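Two hours at the Bosiler open day

The flyer promised "a full day of hands-on home order." I have been to enough of these to translate that as a morning of tables, a coffee urn, and a stand at the exit where they sell you the labels. I went anyway. Parking was free, and I had a bathroom cabinet at home that had stopped closing.

Bosiler is in the old dairy building behind the rail yard, and it's bigger inside than it looks from the road. You sign in, you get a paper wristband, and you are handed a map on which most of the rooms are marked "coming soon." Three were open when I got there. One was bathrooms, one was pantries, and the last was a long room of work tables for packing and sorting that the map called the Bottle Room, although plenty of what went on in it had nothing to do with bottles.

The bathroom display first. Kelen has put together a wall of drawers that slide very nicely and hold very little. I tried to fit my hand flat in the one meant for hair things and could not. The sign next to it said 211 households had tested the system. It did not say what they had tested it with, or whether they still had it. I asked at the desk and was told the report would be online in September. I pointed out that September had been and gone, and got a smile and a pen.

The pantry room was better. Plain shelves, deep enough for a cereal box, and somebody had thought about the light. The clear bins were stacked too high for anyone under six feet, and the label maker was out of tape, but I would take those shelves home. The price list was face down on the counter, so I turned it over. I put it back face down.

There was a talk at eleven on "the divided box." I sat through it with some 20 other people on folding chairs. The claim, stripped of its slides, is that tall bottles fall over in a cupboard and stay up in a box with a wall down the middle. Fine. Wine shops worked that out a long time ago. The speaker went on to say that a divided box cuts the time you spend looking for things in half, and at that point I wanted to see a stopwatch, or a cupboard, or anything at all. We got a slide with a clock on it.

I will say the talk was short, and that it ended with an honest enough warning about damp. Cardboard under a sink gets soft. If you have ever picked up a box of cleaning stuff and had only the sides come with you, you know this already, but it was good to hear it from someone selling cardboard.

Lunch was a sandwich from Tsao, who had the only food counter in the building and knew it. Six dollars for egg salad on a roll. It was a decent roll. The tables in the lunch area were all the wrong height for the chairs, an odd thing to find at an event about fitting things into spaces, and the trash bins filled up early.

On the way back I passed the Brullura stand, which sells refills. Their pitch is that you buy one good bottle and never buy another. I like the idea and have liked it for years, from three different companies, two of which no longer exist. When I asked where I could get a refill in my part of town, the answer was by mail. So it's a bottle that arrives in a box, followed by a pouch that arrives in another box. I took the leaflet.

Then the long room. This was the part I had come for, and it was the part with the least talking in it, so I liked it best. An open blue cardboard box, tall, with two compartments, stood on a light wooden table next to a white board, and a blue plastic bottle was upright on the board. As a test of the morning's big idea it was at least out in the open where you could look at it. The board had dark smudges on it, which I found more convincing than anything on the slides.
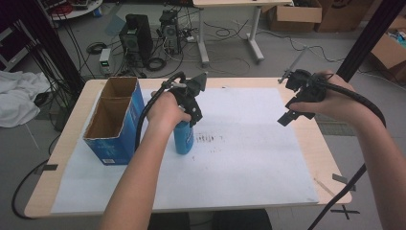 Is a divided box worth buying for bottles under the sink?

Only if your bottles are tall and your cupboard is dry. For short tubs and spray heads of different sizes, a plain plastic bin does the same work and can be rinsed out.

I stayed in there longer than I meant to. What I would have liked is a table where visitors could bring their own awkward things, the half-empty shampoo, the giant vinegar jug, and see whether any of it fit. Everything sold on the way out was sized for products that seem to come in one shape.

The exit stand did sell labels. It also had a plain bin in gray that I ended up buying, the cheapest thing there, and it doesn't quite fit my cabinet either. I'll be returning it by mail, and the leaflet says to keep the original box.

Posted 2026-10-25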